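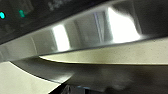 Glare is the first subject of Unit 4, and it is also the one that students most often leave for the end of the plan. When we choose a finish, we usually look at the color and the price, and we hold the sample flat in the hand. In the kitchen the same sample will stand next to other materials and will receive light from the side. Polished stainless steel gives back every bright thing in the room as a white spot, with softly curved edges or with wavy ones, and next to it a cream surface with small dark specks stays calm. The glossy black control panel is between these two cases: its reflections are soft, but the gray printing on it is already difficult to read, while the two small lights are easy to find.

Please learn these three words, because I will use them the whole term:

Specular: the surface reflects like a mirror.
Diffuse: the surface spreads the light in all directions.
Mixed: it does both, like most lacquers and many table tops. 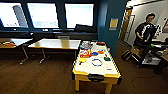 Ustmont, March

Before you draw anything, you should make a survey of the room by eye. Begin with the windows. Three large bright windows in a dark navy wall make a very strong contrast, and the eye becomes tired when it goes from one to the other many times. Then look at the horizontal surfaces. On the wooden top of a table near such windows you may find a pale reflection on one part only -- mark this part on your plan with diagonal lines. A white top, like that of the low table with the yellow frame, makes small colored things easy to see, and for this reason I recommend a light top for children's games and for sorting work.

The wall color is not a mistake. A dark wall can be pleasant, but you must decide it together with the windows and not after them. In the Bragança exercise last term, 6 of the plans had a dark wall and no note about contrast, and I had to take off points.

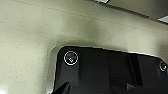

Fig. 3. Ceiling with fine dark specks and faint diagonal seams.

Many students forget the ceiling. A pale, textured ceiling spreads the light well, but it also shows shadows, and every seam or change of level must appear in your section drawing. Write down where the bright fixtures are. If a fixture is reflected in the steel or in a screen, you can move the fixture, or you can change the finish.

Homework for Friday: survey one room where you cook or work. Use form 227 (the Sendeck survey form) and read the chapter on finishes in the Zundeo reader. Bring the plan on paper, please -- I can't correct photos of plans. Questions to Wellington Magalhães, room 763.

Home | Course notes | Forms | Reading list | Contact
Last updated: March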